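Questions about the stoppage on the flange line

Since the Szekeres cell went down on Sunday, the same questions keep turning up in my inbox, usually in capitals. I have collected them and put them in lower case.

What happened?
The right hand closed on a black flange, lifted it, and let go of it over the floor. Then it did this again. The third one landed near Benedek Orbán's shoe, at which point he pressed the stop button, and I think we can all see his side of it.

Was anyone hurt?
No. Benedek was outside the marked line, where he was supposed to be. The flange had less respect for the line and bounced across it. Until further notice the line has moved back and safety shoes are required on both sides of it.

Was it the software?
Everyone would like it to be the software. The fault was in the wrist cable on the right arm. When the forearm turned far enough, the signal from the fingers dropped out, and the controller read the silence as "nothing in the hand." A hand with nothing in it is allowed to open, so it opened.

Why didn't it set off an alarm?
The controller waits 200 milliseconds before it complains about a lost signal. The dropouts were shorter than that. Undar set the delay at installation so we would not be bothered by false alarms, and we weren't bothered at all.

The light on the hand was green. Doesn't that mean it's fine?
It means the hand has power. It has never meant anything else, though I admit green is a persuasive color. Please go by the message on the panel.

What has been changed?
The cable was replaced and given a longer loop. A lost signal now holds the grip closed and stops the arm, however short the gap. We ran 700 picks at reduced speed before handing the cell back, with Margit Bárány watching the panel and drinking most of the coffee.

What about the parts that fell?
Scrap, all of them, including the one that "looks okay." Do not put a dropped flange back on the belt. Tag it and give it to inspection.

Can I reach in if a part is lying crooked?
No. Press stop, wait for the panel to say the arms are held, then open the gate. An open hand that isn't moving may simply be waiting its turn.

Are the white parts affected?
We had no drops with those, but the same rules apply to them.

When will it be back at full speed?
After 100 hours without a dropout. Asking me daily does not make the hours shorter - I have checked.

Who do I tell if it drops something again?
Press stop first, then call the shift desk. Leave the part where it fell and write down what the arm was doing. "Being weird" was the entire entry last time.

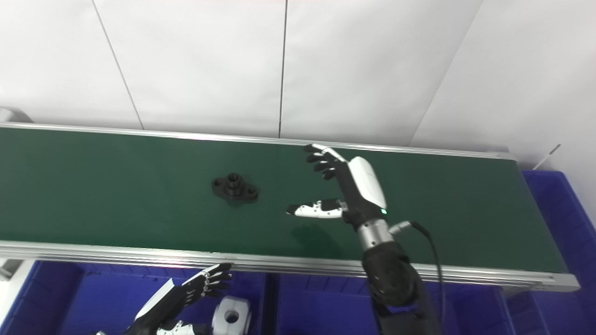
Margit Bárány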